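Search this site Go

The Coat Rack as Load Problem

A freestanding coat rack is a short column with an eccentric load, and most of them fail at the foot. Gellach, the contract furniture supplier, logged 217 returns last year across its rack range. Roughly half concerned a loose joint between pole and base. Broken arms were rare.

The Tirnenari workshop approaches the problem through arm placement. Its test pieces carry the heaviest coats low and keep the top arm for hats and scarves. A winter coat hung at full height on one side shifts the center of gravity toward the edge of the base, and a second coat on the same side can take it over. Staggering the arms around the pole spreads the load, provided users fill both sides.

We use cookies to improve your experience. Accept Manage settings

Curved poles complicate the calculation. The bend moves the upper arms off the axis of the foot before anything is hung.

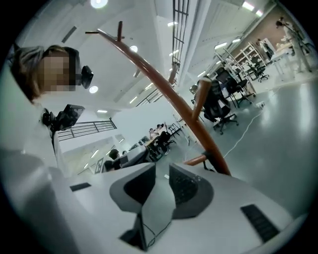 Arm angle matters as well. A branch that rises steeply holds a collar without a hook, but the coat slides in toward the pole and bunches there. A flat arm needs an upturned end. Mengal specifies a rise of 10 degrees for its office line and rounds the tips to protect linings.

Joints should be checked after the first month of use and tightened by hand.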